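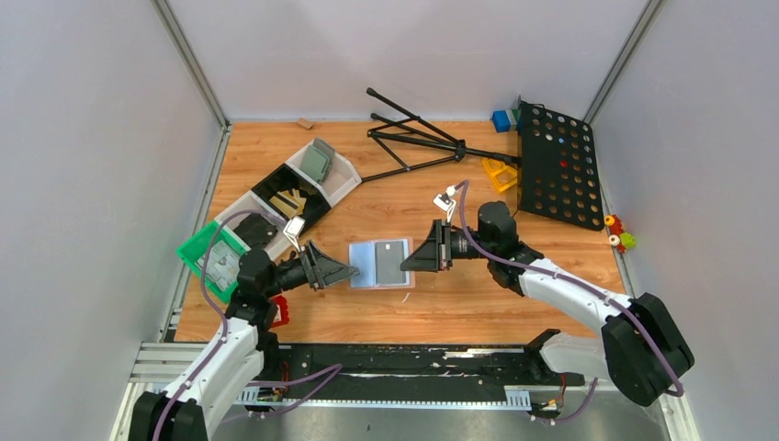
按工位编预算：对双臂操作设备采购方式的几点意见

Curmont实训中心设备规划处

每年六月前后，各教学与研究单位陆续上报下一年度的设备需求。近几个年度里，申报表上增长最快的一类是桌面双臂操作设备，用途一栏多写“物品整理”“装配教学”“抓取研究”。我处负责汇总、初审和排序，经手的申报材料多了，对现行的编制办法逐渐形成了一些看法。现行办法沿用的是机床和检测仪器的思路：一台设备一行，一行一个单价，单价之下附一份配置清单，其余开支归入“安装及辅助”，按设备总价的固定比例计提。这套办法用在机床上没有大的问题，用在双臂操作设备上则屡屡失准。

本文的主张可以先说清楚：双臂操作设备应当以工位为单位编制预算、以工位为单位验收、以工位为单位计算折旧和维护。机械臂本体只是工位中的一项，而且在整个使用周期里，往往不是最费心思的一项。

一、单价为什么说明不了问题

申报单位最关心的数字是手臂的单价。这完全可以理解。单价容易查询，容易比较，在评审会上也容易解释。Bronotard和Traddale两家供应商的报价单都把手臂列在第一行，字号也比后面各行大一些，读者的注意力自然停留在那里。

一个能够投入教学的工位包括哪些内容，与报价单第一行的关系却不大。需要有台面，台面要有确定的高度、平整度和表面颜色；需要有安装手臂的横梁或底座，横梁要能够承受两条手臂同时加减速时的反作用力；需要有围挡，既是安全的要求，也为了让背景和光照保持一致；需要有末端夹爪，以及夹爪上方的传感模块和支架；需要有走线，走线要留出手臂伸展到最远处时的余量，又不能在台面上拖来拖去；需要有料盒，需要有被操作的物品本身。最后还需要一台能够带得动这些东西的计算机、一套急停回路、一处可以锁上的电源。

上述各项单独看都不贵，因此在申报表里经常被合并成一句“配套设施若干”。问题就出在“若干”二字上。我处曾把一批已建成工位的实际支出重新归类，发现合并填写的那一部分最容易超支，超支之后又最难追溯。经办人员说得出钱花在了哪里，却说不出当初为什么没有列。下一年度再编预算时，同样的缺口原样出现一次。

有意见认为，按固定比例计提辅助费用已经考虑了这类开支，把比例调高即可。我处不赞成。比例计提隐含的前提是辅助开支随主机价格同向变动，而双臂工位的情形恰好不满足这个前提。换用更便宜的手臂，台面、围挡、料盒、走线的费用一分也不会减少，有时候还要增加，例如较轻的手臂刚度不足，需要更稳的横梁来弥补。以低价手臂为基数计提，得到的辅助经费最少，需要补的地方却最多。选择低价方案的单位通常又是经费最紧张的单位，超支的后果由它们承担，这是现行办法里最不公平的一处。

二、以工位为单位意味着什么

以工位为单位编预算，首先要求申报单位写明工位要做什么。这里所说的“做什么”，须具体到动作和物品。只写“物品整理”是不够的。整理哪些物品，软的还是硬的，有没有透明包装，有没有表面反光的金属件，有没有薄到难以从台面上拾起的片状物，最长的一件有多长，一条手臂能不能单独处理，是否必须双臂配合打开盒盖或扶住边缘——这些问题答得出来，工位的尺寸、夹爪的形式和传感模块的位置才有依据。

我处在审核中见过相反的次序：先有手臂，再找任务。手臂的型号在申报之初就已经定下，任务说明是后来为了填表补写的。这样的工位建成后，常常要在第一个学期里返工。台面深度差了一截，后排的料盒够不着；夹爪指尖太厚，插不进扁平物品与盒壁之间的缝隙；两条手臂相向工作时，腕部的支架互相妨碍，不得不限制其中一条的活动范围，等于花了两条手臂的钱，得到一条半手臂的能力。

这类返工的直接费用不算大，间接损失却很可观。课程已经排定，学生已经选课，任课教师只能临时改用演示。研究项目也有节点，设备停一个月，人员经费照常支出。现行办法下，这些损失不进入设备账，审核时看不见，于是采购文件上的那个低价始终显得划算。

按工位编制之后，申报表的主体应当是一份任务书和一份工位清单。任务书说明对象与动作，工位清单逐项对应任务书的要求，每一项注明数量、来源和更换周期。手臂的型号可以放在清单的中间位置，由前面的要求推导出来。如果推导的结果表明两种手臂都能满足要求，再来比较单价，此时的单价比较才有意义。

三、物品也是设备

各单位最容易忽略的一项，是被操作的物品。

在传统观念里，工件是耗材，耗材走办公经费或教学材料费，与设备采购无关。双臂操作工位的物品却有一种特殊的性质：它们要反复使用，要在不同的工位之间保持一致，要在损坏之后能够补到同样的一件。一个工位上同时摆放着盒子、料盒里的包装件、木块、玩具、支架一类长短软硬各不相同的东西，初看像是从抽屉里随手取来的，管理上却需要有编号、有登记、有备份。同一套练习，今年用的盒子与明年用的盒子尺寸不同，成绩就没有可比性；甲工位的盒盖紧一些，乙工位的松一些，两边的学生也就不在做同一道题。

据此，我处建议把首套物品及其备份列入设备预算，后续补充列入年度维护。备份的数量不宜按统一标准规定，应当由申报单位根据物品的易损程度提出。硬质的木块可能几年不坏，薄壁的透明盒子可能一个学期就要更换数次。把两者放在一起按件数平均，没有意义。

物品的采购还有一个细节值得单独提出。市面上的日用品更新很快，同一款收纳盒，过一段时间再买，颜色或者卡扣就变了。凡是列为标准物品的，宜在首次采购时一次购足整个使用周期的数量，并且约定统一的存放地点。这样做占用一点库房，也占用一点当期经费，从财务的角度看似乎不经济，但比起因为买不到同款而重新设计练习，代价小得多。财务部门对一次性购入较多低值物品通常有疑问，申报单位应在任务书中事先作出说明，我处在会签时也会予以支持。

料盒同样如此。料盒的高度决定夹爪下探的深度，颜色影响识别，开口的大小影响放置的成功率。把料盒视作可以随时替换的容器，是对工位缺乏了解的表现。

四、线缆、支架与其他“小东西”

讨论线缆，可能会让一部分读者觉得过于琐碎。可是在我处收到的停机报告里，与线缆、接头和支架有关的条目数量长期居于前列，手臂本体的故障反而少见。

从夹爪上方的传感模块引出的线，要跟随腕部、肘部一同运动，弯曲次数极多。走线方式有两种常见的做法，一种沿连杆固定，一种留出较大的弧度任其摆动。前一种整洁，但在关节处容易疲劳；后一种受力较小，但弧度落在工作区域上方，存在勾挂的可能。两种做法各有适用的场合，选择哪一种应当在工位设计阶段决定，并相应准备备件。实际情形是，走线多由安装人员在现场临时处理，交付时能用，图纸上没有，备件也没有。线断了以后，经办人员拆下旧线去比对长度和接头，再走零星采购程序，设备停着等一根线。

支架也是如此。传感模块的支架通常由供应商附赠，或者由实验室自行制作，价格可以忽略。支架稍有松动或者弯折，模块的朝向就变了，先前的标定随之失效。标定要人来做，要占用工位的时间。一副支架的价格与一次重新标定所消耗的人工，不在一个数量级上。对此，合理的做法是购买或者制作较为牢靠的支架，每个工位预留一副备用，并把重新标定的工时列入维护预算。

我处并不主张把每一颗螺钉都写进申报表。清单的详细程度应当有一个界限，这个界限可以用停机来划定：凡是损坏后会导致工位停用、且不能在当日由在场人员修复的，应当列入清单，注明备件数量；其余可以合并。按照这个标准，手臂的备用电源要列，急停按钮要列，传感线缆要列，夹爪指尖要列；台面上的贴纸、扎带不必列。

五、关于供应商的打包方案

近年来，Bronotard和Traddale都推出了成套的工位方案，把台面、围挡、横梁、手臂和软件合为一个报价。有些单位据此认为，既然供应商已经按工位报价，采购方便可以省去自行编制清单的工作。

成套方案确有其价值。它减少了接口上的扯皮，安装的周期短，出了问题只找一家。对于没有专职技术人员的教学单位，这几条理由已经相当有分量。我处在过去的评审中也多次支持过成套方案。

但成套方案不能代替采购方自己的任务书。供应商按照自己设想的典型用途来配置工位，而典型用途未必是申报单位的用途。更重要的一点在于，成套报价把各项费用合在一起，采购方看不到分项价格，到了第二年需要补一块围挡、换一条横梁时，才第一次见到单项的价格，而那时已经没有议价的余地。因此，我处的意见是可以买成套的方案，但招标文件中必须要求分项报价，且分项价格在质保期内对补购有效。供应商如果不愿意提供分项价格，评审时应当酌情扣分。

交付期限也须按工位约定。手臂有现货，围挡和横梁是定制件，两者到货的时间相差很远。Hutsuliak项目筹建时，手臂在签约后不久便已到齐，横梁则等了13周，其间手臂装在箱中，质保期却已经从到货之日起算。这件事的责任不全在供应商，合同文本确实是那样写的，我处当时也未能看出问题。此后我处审核的合同一律要求，质保期从工位整体验收合格之日起算，任何单件到货不触发质保。供应商起初有异议，经过协商也都接受了。

六、验收看什么

与按台采购相对应的验收，是按台验收：开箱、核对型号、通电、各关节走一遍行程、签字。一条手臂上述各项全部合格，装进工位之后仍然可能不好用。两条手臂单独运行都正常，同时运行时横梁发生轻微的晃动；夹爪单独开合正常，从左右两侧对同一个盒子施力时，一侧先到，把盒子推离原位。这些现象只有在工位上、在有物品的条件下才会出现。

按工位验收，应当以任务书为依据，使用登记在册的标准物品，由采购方人员操作，完成任务书中规定的动作。供应商人员可以在场，不宜代为操作。演示与验收须区分开来，供应商带来的演示程序用的是供应商带来的物品，摆放的位置也是事先选好的，看起来流畅，不能作为付款的依据。

验收的次数和合格的标准，由申报单位在任务书中提出，我处不作统一规定。我处只坚持一条：标准必须在签约之前写定。签约之后再商量标准，双方都会往对自己有利的方向解释，最后往往以“基本满足要求”收场，而“基本”二字在后来的使用中代价高昂。

验收还应包括拆装。把一副夹爪卸下来再装回去，把一根传感线缆换成备件，把一块围挡取下再复位，由采购方的技术人员亲手做一遍，记录所用的工具和时间。这项内容在以往的验收中几乎没有，供应商也不主动提及。然而它直接反映了日后维护的难易，有时还能暴露设计上的疏忽，例如更换一个接头须先拆下整条手臂。这样的问题在验收时发现，可以要求整改；使用一年以后才发现，就只能忍受。

七、使用周期与更新

现行的折旧办法把手臂作为一项资产，按统一年限折旧。工位内各部分的寿命差别很大，台面和围挡可以用很多年，夹爪指尖和线缆则要不断更换，计算机的更新节奏又自成一套。统一年限的结果是，到了账面年限，尚好的部分随同报废，而早已该换的部分一直拖着，因为账面上还有残值。

我处建议将工位拆为三类分别管理。第一类是结构部分，包括台面、横梁、立柱、围挡和导轨，按较长的年限折旧，原则上与手臂的更新脱钩。第二类是运动与传感部分，包括手臂、夹爪、传感模块和控制计算机，按运行时间安排检修，累计运行满3000小时作一次全面检查，由检查结果决定继续使用、降级用于基础教学或者更换。第三类是易损部分，包括线缆、指尖和标准物品，不作折旧，按年度列支。

这样划分之后，更新预算会变得平缓。过去的情形是若干年不花钱，到年限时集中提出一大笔，恰逢经费紧张便全部推迟。分类管理以后每年都有一些支出，每一笔都不大，评审时容易解释，也不至于出现整间实训室的设备同时老化的局面。

有单位担心，结构部分与手臂脱钩以后，新手臂未必装得上旧横梁。这个担心有道理。解决的办法是在首次采购时就对安装接口提出要求，采用通用的型材和开放的孔位，避免使用某一家供应商专有的安装方式。专有接口在首次采购时不增加费用，有时还更便宜，它的费用体现在下一次采购，届时采购方除了原供应商没有别的选择。评审专家应当把这一条作为实质性的评分内容，不应只在技术偏离表里打一个勾。

八、规模与次序

以工位为单位编预算，一个直接的后果是同样的经费能够建成的工位数目会减少，至少在纸面上如此。某教学单位原计划一次采购21个工位，按照本文的办法重新测算，补上标准物品、备件、标定工时和围挡以后，总额明显超出了申报额度。该单位最初的反应是希望恢复原来的算法，理由是学生人数摆在那里，工位少了排不开课。

我处的看法是，原来的算法并没有让那21个工位变得可用，只是把缺口推到了后面的年度。经过商议，该单位同意分批建设，先建3个工位，运行一个完整的学期，再根据运行情况确定其余工位的配置。先行的几个工位用来检验任务书，检验走线，检验标准物品的损耗，其中任何一项有改动，改动的代价都只是几个工位，而不是一整间实训室。

分批建设也有不利之处，不应回避。分批采购的议价能力较弱，后一批的价格可能上涨，型号也可能变化；先建的工位与后建的工位之间会有差异，管理起来多一层麻烦；排课的压力在第一学年确实存在，只能以分组和延长开放时间来缓解。对于第一项，可以在首批合同中约定后续批次的价格上限，Traddale曾经接受过这样的条款。对于后两项，我处没有更好的办法，只能请教学单位在安排课程时预先考虑。

至于先建哪一处，我处一向主张从任务最明确的单位开始，而不是从申报最早或者级别最高的单位开始。任务明确的单位能够写出像样的任务书，建成以后的经验也便于其他单位借鉴。这个主张在协调会上经常遇到不同意见，我处理解其中的原因，但仍然坚持。

九、人员与场地

预算表格中没有“人”这一栏，因为人员经费走另外的渠道。结果是设备与人员各自审批，各自通过，合在一起却不匹配。双臂工位需要有人负责标定，有人负责物品的登记和补充，有人在学生操作时照看急停。这些工作不需要很高的职称，但需要固定的人、连续的时间。由研究生轮流兼管的做法，在研究单位里勉强可行，在教学单位里则难以持续，人员一换，标定的方法、备件存放的位置就要重新摸索。

我处无权审批人员经费，但可以要求申报单位在工位清单之后附一页说明，写明由谁负责、每周投入多少工时、该人员离岗时由谁接替。写不出这一页的申报，建议缓议。此项要求在征求意见时争议最大，有单位认为设备规划处越出了职责范围。我处的答复是，没有人照管的设备最终会以报废的形式回到我处的账上，提前询问一句并不过分。

场地的问题与此类似。工位占地不大，但周围须留出维护的通道，横梁下方、底座后方都要能够伸手进去。有的单位为了多放几个工位，把背面紧贴墙壁，走线出了问题，须将整个工位挪开才能检查。挪动之后，又要重新调平，重新标定。测算场地时，应当按照维护状态下的占地面积计算，不应当按照静置时的外形尺寸计算。

照明也应列入场地条件。工位靠窗与不靠窗，上午与下午，识别的效果可能不同。设置浅色的围挡可以减轻一部分影响，固定光源可以再减轻一部分。这两项的费用很低，但必须在设计时考虑，事后加装往往与手臂的活动范围发生冲突。

十、对申报办法的修改建议

综合以上意见，我处拟对申报办法提出如下修改，供各单位讨论。

双臂操作类设备取消单台申报，改为工位申报。申报材料由任务书、工位清单、人员与场地说明组成，缺一项者退回补正，不影响其在当年度内再次提交。

取消对此类设备按比例计提辅助费用的规定，辅助费用逐项列入工位清单。确实难以逐项列出的部分，可以设一笔预备费，动用时须注明用途，年终未动用的部分收回。

招标文件须要求分项报价，须约定质保自工位整体验收合格之日起算，须写明验收所用的标准物品和合格标准。成套方案与分项采购均可，由申报单位选择并说明理由。

结构部分、运动与传感部分、易损部分分类入账，分类管理。已经入账的存量设备暂不调整，待下一次大修或更新时一并处理。

首次建设双臂工位的单位，原则上先建少量工位，运行一个学期后再行扩充。已有运行经验的单位不受此限。

上述建议会增加申报单位的工作量，这一点无须讳言。一份任务书写得认真，需要任课教师和技术人员坐在一起讨论数次，比在表格里填一个型号要费力得多。我处正在整理一份任务书的参考样式，并收集已建工位的清单和停机记录，供后来者查阅。Hutsuliak项目已同意公开其工位清单及历次修改的内容，其中对线缆和夹爪指尖的记载尤其详细，拟申报的单位可以先行索取。

各单位对本文的意见，请以书面形式送设备规划处。涉及具体供应商的意见请附合同条款或者维修记录，以便核对。关于标准物品是否应当由中心统一采购、统一存放，目前各单位看法不一，我处也尚未形成定论，将在收齐意见后另行讨论。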